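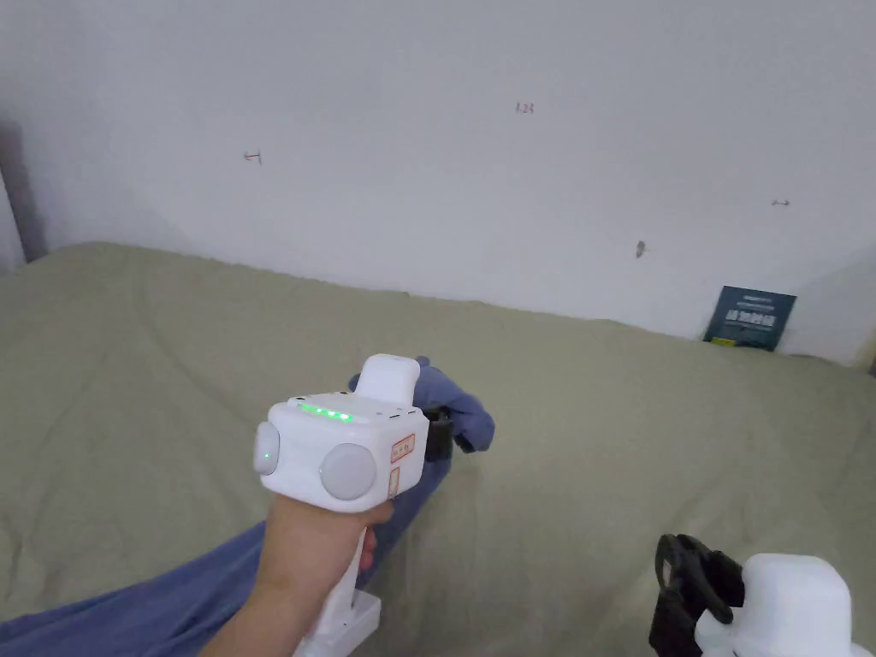

Bed spot, blue pile waiting its turn

Shop > Bedroom > Sheets > Zendton Fitted Sheet, Sage

So this is the sheet I get asked for the most, and it's also the one on my own bed, which makes writing this page pretty easy! It's the Zendton fitted sheet in sage green. Kind of a soft, grayed-down garden color, and it gets along with white walls really well. I fold all my laundry on the bed (who has a table big enough?), so it gets leaned on and dragged around every single day.

Elastic goes all the way around, not just at the corners. I'd tried a Poduval before this and the corner popped up every time I sat down to match socks. This one stays put. You'll still get some gentle wrinkling if you pull it straight from the dryer and don't smooth it out. I never smooth it out.
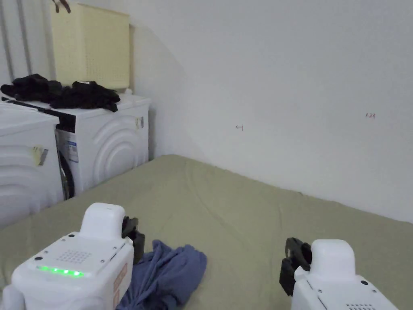 Does it come with pillowcases?
The fitted sheet is sold by itself, and matching pillowcases come in packs of 2 on their own page.

The fabric is 100 percent cotton with a matte finish, so a T-shirt laid flat doesn't go sliding off while you're working on it. My old satiny sheets were hopeless for that. Wash warm with like colors, tumble low, and skip the softener for the first 3 washes. We also carry it in oat and slate, and the slate usually sells out by January. If your mattress is extra thick, get the Clistier deep version instead, same green, more pocket. 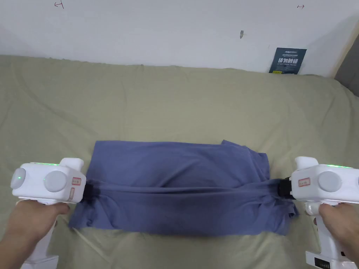 Periwinkle tee on the sage, mid-fold

Shared 1,018 times

3 comments

Trilok Goel
Bought the oat one last winter and came back for the green. Mine shrank a tiny bit in the first wash but still fits fine.

prairiemop
does the color match the Prorkover duvet cover?? I need green with green

sudsy_in_ohio
Close but the Prorkover is a bit more yellow. I have both and it bugs me only in the morning light. Love the sheet though, and yes I fold on the bed too!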